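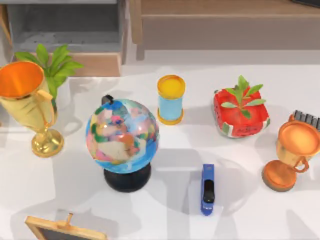
Skakinov opens tabletop scene package to outside customers

Thursday, January 18, 2024

Skakinov has released its simulated tabletop package for general licensing. The product, sold as Stovley, supplies rendered desk and shelf scenes for testing pick-and-place software before any hardware is involved. It was previously available only to firms with a development agreement.

The base license covers 512 scene layouts. Each layout places common desk objects on a table: a globe, a stapler, potted plants, trophy cups, small containers. Surrounding furniture is modeled as well, and shadows are rendered with the objects. Customers can load a layout as supplied, move individual items, or have the package generate new positions from a seed value. The same seed returns the same arrangement, so a failed grasp can be repeated under identical conditions.

Scenes load without an arm by default. The customer imports a model of its own arm and gripper, sets the mounting point and runs its planner against the layout. Skakinov supplies import profiles for seven arm types. Other models can be added by hand, though the manual warns that joint limits must be checked line by line after import.

Milošević, an integrator that builds sorting cells for office supply warehouses, tested the package at its Skestidholm site. Its published notes are mostly favorable. Setup took two days, most of it spent on gripper geometry. Collision checking was found to be dependable with rigid objects such as cups and staplers. Plants were less satisfactory – leaves are treated as fixed surfaces, and the planner kept a wider distance from them than a real arm would need. Thin handles also caused trouble at the standard mesh setting and had to be switched to the fine setting, with a loss of speed.

The notes also mention lighting. Shadow direction can be changed between runs, but shadow softness is set for the whole layout and cannot be adjusted per light. Skakinov lists this as a known limit of the current version.

Stovley is sold by annual license in three tiers. The lowest tier allows a single workstation and excludes the seed generator. The two higher tiers include it, along with export of depth and segmentation data. Support is by email only on the lowest tier.

An update with flexible leaves and cloth is planned for March. Existing license holders will receive it at no added charge.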